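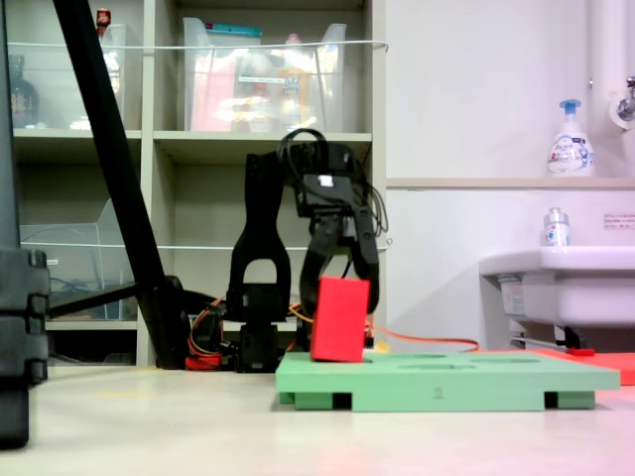

Rule 26 said that a hand over a block is a hand at work, and that no person shall reach past the near edge of the board until the arm has returned to rest. Ximena Sosa had written Rule 26 herself, nine years before, when Clovico had two arms and a borrowed van. Now she was at Puminthorpe with a clipboard, checking whether anyone followed it. The arm had its fingers down at the red block, which stood on end on the green board and leaned a little. The sink was right there behind it, with the soap on the ledge. She wrote down the sink.

"Is that a problem?" Benítez asked.

"Water within reach of a floor cable," she said. "It's a note. It's not a finding."

"What's the difference?"

"A finding you have to answer. A note I have to remember."

Benítez ran the room. He was a large man who stood very still when the arm was on, and Ximena had liked that about him as soon as she came in. People who fidgeted got hurt, or they got the arm stopped, and in the log the two looked the same.

She asked for the log. He gave her a binder with a cracked spine. Every run was entered by hand: time started, time stopped, who was on the button, what went wrong. The last column was mostly blank. She turned pages until she came to run 1583, where the last column said: Reached in. Arm moving. No contact. B.

"That's you," she said.

"That's me."

"You wrote yourself up."

"Rule 9," he said. "The person who breaks it writes it."

She had written Rule 9 too. She had been proud of it for a week or so, and then the calls had started coming in from sites that hated it. Ikwood had asked for it to be removed. Ikwood had the best numbers of any site and a log with nothing in the last column at all, which was why she no longer believed a thing in it.

"Tell me what happened," she said.

"The block was going over. It was leaning, like it does, and the fingers were coming down beside it. I could see it was going to drop off the board and I'd have to start the run again. So I put my hand out."

"How far?"

He showed her. He waited until the arm had gone back to rest, and he said "Rest" out loud, which was Rule 4, and then he leaned over and held his hand flat, just past the near edge of the green board.

"That's not very far," Ximena said.

"It's past the edge."

"Did you catch it?"

"No. It fell the other way."

She wrote that down, though there was no box for it. The form had ninety lines and she had never once filled in a form without needing the margin.

They broke at noon. Benítez ate a sandwich standing up in the hallway, because food in the room was Rule 12. Ximena had an orange and nowhere to put the peel. She asked him how long it took to start a run again when a block fell.

"Four minutes. Five if it rolls under the shelves."

"So you put your hand in to save four minutes."

"I didn't think about the minutes," he said. "Something was falling. You put your hand out when something's falling. My daughter does it with a cup and she's two."

Ximena thought about that while she held the peel. When she wrote Rule 26, she had pictured somebody impatient, a person who knew the arm was moving and went in anyway. She had written it to that person in the voice you would use on that person. Shall not. Under no circumstances. It had never crossed her mind that the hand might get there first.

Back in the room she asked him to run it again and stood where he would have stood. He had the button. The arm came over and down. It was slow, slower than she remembered from the old days, and it made almost no sound. The fingers went to either side of the block and one of them brushed it. The block rocked.

Her right hand came up off the clipboard. She saw it do that. It got as far as her own belt and stopped, and the pen swung on its string.

The block settled. The fingers closed and lifted it and set it down farther along, clear of the oval hollows. The arm went back.

"Rest," said Benítez.

He didn't say anything about her hand. She was sure he had seen it.

"Where do you stand now?" she asked. "Since that run."

He pointed to a strip of tape on the floor that she had taken for something left over from the last tenant. It was a good long step back from the board. From there, he said, his arm was too short. He could put his hand out as much as he wanted.

"Do you?"

"Most days."

"That's not in the rules," she said. "The tape."

"No. Should I take it up?"

She got down on one knee and measured from the tape to the near edge, and then had him stretch out his arm and measured that. She asked who else ran the room, and whether any of them were taller. One was, on Wednesday nights. She wrote down his name so she could come back and measure him.

It was getting late by then and the van was parked at a meter. Benítez shut off the power at the wall and signed the last line of the log. Ximena crossed out Rule 26 on her own copy, and then read what was under the line and saw that most of it should stay. She wrote above it, in small letters to make it fit, Stand where you cannot reach. Then she put a question mark after it and the length of Benítez's arm.

"Will you be writing me up for 1583?" he asked at the door.

"You already did," she said. She asked him if he had any more of that tape.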